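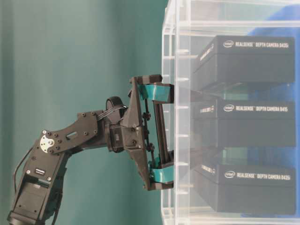
Monday, December, packing bench, started 7:40

Grallow called before I had my coat off. Truck for the Sademora household comes Friday now, they moved it up. So the whole order of the week changes. Dishes first, then books, then the long mirror, then whatever is left of the garage stuff. Piano stool can ride loose in blankets.

Crate A (kitchen, wedding china)
Double wall carton inside the plywood crate, same as the last overseas job. Plates on edge, bowls nested with foam between. The old foam sheet is too slick, stacks slide if you tip the carton even a little. Went back to plain paper, crumpled, and a layer of the corrugated roll on the bottom. Better. Tipped it on the corner of the bench, listened. No clink.

Gravy boat will not fit anywhere sensible. Wrapped by itself, put in top layer, marked it on the lid in red. Lid is marked on the INSIDE too this time, see the mess with the spring job where the outside label came off in the container and the customer had to open everything to find a kettle.

Weight: 165 lb on the floor scale with the lid on. Fine for two people and the dolly, not fine for stairs. The new place has stairs. Wrote STAIRS on the sheet for the crew. If Grallow asks, we can split it but I'd want a new carton and half a day.

Crate B (books)
Too heavy, did it over. First try had all the atlases together becuase they were the same size and it looked nice. Looked nice, couldn't lift an end. Atlases now on the bottom of different cartons, paperbacks on top, spine down or flat, never spine up. Some of them smell like a basement. Kept those apart in a bag with the customer's name on a tag and left the bag open on the shelf by the window. Ask customer if they want them shipped at all. They said "everything" on the form but everything on a form is before anyone has smelled it.

Found a pressed fern in one of the cookbooks, and a grocery list. Left both in, same page. Note on inventory sheet so no one thinks it's trash at the other end.

Inventory sheets
Going to complain about this again. The form gives one line per carton and the line is about as long as my thumb. People write "misc kitchen" and then in three years they're standing in a storage unit with no clue. What I'm trying on this job:

room it came from
one thing in the carton the owner would know by sight
top / middle / bottom layer if there's anything breakable
who packed it, initials
anything odd (smell, chip, missing lid)

The "one thing they'd know" line is the one I care about. "Blue casserole" tells a person more than "cookware, assorted." Did it for the kitchen today, took longer than I'd like, but it got quicker once I quit trying to word it nicely.

Fakitz tape
Opened the new case. Sticks fine at room temp. Left a sealed flap out on the loading dock through lunch and the end lifted. Not all the way, but I could get a fingernail under it. The old tape next to it on the same flap, no lift. One flap is not a test, I know. Will leave a few overnight, some on recycled carton and some on the new stuff, check when I get in. Until then old tape on anything going in the container. There's enough on the cage shelf if people stop using it on the trash bags!!

Also the Fakitz dispenser cuts crooked. Might be me.

Desiccant
Hajji bags came, the large ones. Hung two in Crate A from the cleats, none touching paper. Supplier sheet is vague on how many per crate, just says "as required", thanks. The crossing plus sitting in the yard is a long damp time so going heavy. Want to put a humidity card in the lid of A and ask the customer to send us what it reads when they open up. They probably won't. Ask anyway.

Not using the bags in the book cartons, no room to hang and I don't like them loose against covers. Open to other ideas here, write in the margin.

Long mirror
Still on the wall rack. Taped the glass in a grid, then corner blocks, then didn't like the corner blocks. They were cut for a frame with a flatter edge and they rock. Recut from the gray foam, a snug fit this time but the lower left pinches the gilding. Took it off again. Tissue first, then foam? Trying tissue tomorrow. There was already a small loss in the gilding on that corner when it came in, it's on the intake sheet, I checked twice.

Crate for it needs a sill at the bottom so it never sits flat on the frame. Lumber is cut, not screwed.

Cost, so I don't forget
Quoted 700 for materials on the whole household. Lumber and cartons are inside that. The extra desiccant is not in the quote, and the second set of book cartons isn't either. Up to 100 over, I think, if the mirror behaves. Will eat the cartons, those were my mistake. Desiccant should go on the bill, and I'd like somebody to agree with me before I write it down.

Storage half
Forgot to say: not all of this goes on the boat. The garage stuff and the spare bedroom stay in the unit in town with no end date. Different packing altogether. No desiccant bags, they fill up and then just sit there full. Cartons off the floor on pallets, a gap at the wall, heavy things by the door. Front row should be the stuff they might send for: winter clothes, the sewing machine, papers. Papers go in the lidded bin and NOT with the garage boxes, there was a leaky can of something in one of those and I've only found the ring it left.

Customer wants a list of the unit mailed to them plus one taped inside the door. Good idea. Do it for everyone?

4:15
Back to Crate A. Lid screws were backing out on the short side, pilot holes too big. Moved over an inch and drove new ones, left the old holes. Ugly, holds.

Left to do
tape check, first thing
mirror corners with tissue, then screw the sill
call about the smelly books
call Grallow re stairs, and ask if the Friday time is morning or the other kind of morning
copy kitchen sheets before they go in the lid pocket
box 3 from the pantry has no initials on it, whose is that
find the good marker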